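## 4. The Rice Cooker

*House Guide for the Welonen flat, kitchen part. Last revised 20 Nov 2018 by Yaryna Marchuk, who would like to stop answering the phone about rice.*

Sections 1 to 3 covered the stove, the kettle and the window that should be left alone. The rice cooker gets a section of its own on account of the mail it generates. Every label on the front is in Chinese, and guests at Welonen tend to respond to this in one of two ways: they press nothing and eat toast, or they press everything. Both groups write to me.

You need to recognize six labels. Learn two of them and you can eat tonight.

### 4.1 Before you start

1. Put the cooker on the wooden table, logo facing you. It does not live under the wall cabinet. The cabinet door at our other place, Fevard, was steamed into the shape of a potato chip this way.
2. Leave clear space behind it. The lid is hinged and swings up and back, and it wants to go all the way.
3. Open the lid fully before you reach in. A half-open lid will come down on your knuckles at the moment you are holding a cup of dry rice.
4. Look up at the underside of the lid. The round silver plate with the rings of little dimples collects starch. Wipe it with a damp cloth. If the cloth comes away gray, the previous guest skipped step 4, and you may think of them what you like.

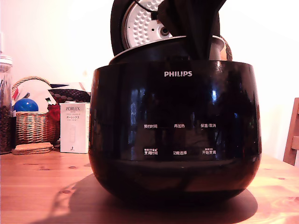
### 4.2 The six labels

They sit under the PHILIPS logo in two rows of three. Reading left to right, as you would expect:

| Row | Label | Meaning |
|---|---|---|
| Upper | 预约时间 | Preset time |
| Upper | 再加热 | Reheat |
| Upper | 保温/取消 | Keep warm / Cancel |
| Lower | 烹调时间 | Cooking time |
| Lower | 功能选择 | Function select |
| Lower | 开始烹调 | Start cooking |

The two you need are both on the right. Upper right stops things. Lower right starts them. Generations of guests have searched for a separate power switch on the front, and I admire their stamina.

> **Note:** Please do not put stickers with English translations on the front. We tried it in August. The steam got under the glue, the stickers slid south, and for a week "Cancel" was on top of "Start." It was an educational week.

### 4.3 Cooking plain rice

1. Lift out the inner pot. Rinse the rice in a separate bowl, the big chipped one, until you get bored. Then once more.
2. Tip the rice into the inner pot and add water. For two people, one measuring cup of rice and a little more than one of water. The measuring cup is in the drawer with the tape and the dead batteries.
3. Dry the outside of the inner pot with a dish towel. All of it, including the bottom.
4. Lower the pot straight in and give it a small twist each way so it sits flat.
5. Close the lid until it clicks. If it did not click, it is not closed, however closed it looks.
6. Plug in. Press 功能选择 until the plain rice setting comes up, then press 开始烹调.
7. Go away.
8. When it beeps, leave the lid down for another 8 minutes. I know. Leave it down anyway.
9. Fluff with the plastic paddle. The metal spoon is for soup and has been spoken to.

> **Caution:** Never pour water into the body of the cooker without the inner pot in place. The replacement cost me 900, and the man at the Grevumdale repair shop laughed in a way I did not enjoy.

> **Caution:** The steam comes out of the top. Your face should be elsewhere.

### 4.4 Preset time

預 well, 预约时间, upper left, is for people who know on Monday when they will be hungry on Tuesday. Set up the rice and water as above, choose the function, press the preset label and step through to the time you want. Finish with 开始烹调, or you will wake up to cold, wet rice and a sense of betrayal.

Do not use the preset for anything containing meat, milk or egg. Do not set it for more than 13 hours even if the night is warm and you feel lucky. Especially if the night is warm.

### 4.5 Cleaning and the rest of the table

1. Press 保温/取消, then unplug. In that order.
2. Let everything cool with the lid up.
3. Wash the inner pot with the soft side of the sponge. The green side belongs to the oven tray.
4. Wipe the outside with a dry cloth. The finish is glossy black and remembers every finger that has ever touched it. I have given up on perfection and ask only for effort.
5. Move the neighbors out of splash range before you rinse or pour anything. The PORLEX box is cardboard as far as you are concerned, meaning keep it dry, and the wicker basket takes days to lose the smell of starch water.
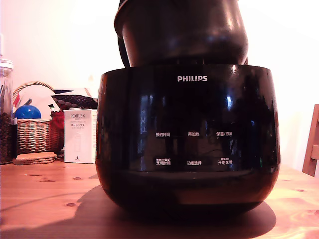

*Fig. 4-2. The cooker on the table, with the PORLEX box and the wicker basket to its left.*

### 4.6 If something goes wrong

- **No lights at all.** Check the wall socket. The one by the fridge works. The one by the door is decorative.
- **Rice is hard on top.** Too little water, or you peeked.
- **Rice is soup.** Call it congee and serve with scallions. Chornovol, downstairs, sells scallions until late.
- **It smells like last week.** Fill to the lowest line with water and a slice of lemon, run it briefly, pour out, wipe the lid plate.
- **It beeps and will not stop.** Upper right label. Still beeping, unplug it and ring me, but not before breakfast.

Section 5 deals with the oven, which has only one working knob and is therefore much easier to explain.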